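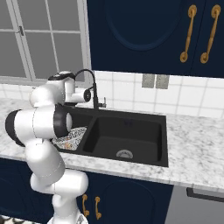
Department of Home Economics and Consumer Studies - Student Projects

Hard water and kitchen cleaning: a comparison of four rinsing methods

Project report by Folke Ljungberg
Supervisor: Hartmut Tiedemann

Background

Hard water leaves chalky marks on basins, faucets and glasses. Most households deal with this by buying a descaler, but the marks only form when water is left to dry on the surface. I wanted to find out how much of the problem goes away if the last rinse of the day is done differently. Dark sinks are the usual subject of complaints, as the marks are pale and show up more.

Method

The tests were done in June in the teaching kitchen at Prilavier. Black test tiles were rinsed with 900 ml of tap water each and then treated in one of four ways: left to air dry, wiped with a cotton cloth, pulled dry with a rubber blade, or rinsed again with weak vinegar. Each tile went through 16 rounds. Tiles were scored by two people who did not know which method had been used, on a scale from 0 (no marks) to 3 (fully clouded).

Results

The air-dried tiles were clouded almost all over by the end and scored 3 from both people. The cloth and the rubber blade both stayed under 1. The blade was faster, but it left a thin line of water along the edges, and marks built up there. Vinegar gave the clearest tiles - 0 from both people - but the smell was strong and it should not be used on marble, which acid will etch. This matters in kitchens where the sink is set into a marble countertop.

Sources of error

One tile was dropped in round nine and replaced with a new one. The cloths were washed on Saturday with fabric softener by mistake, and this may have left a film. Water hardness was only measured at the start.

Further work

The same test could be run on steel and on white ceramic, with the hardness checked before every round.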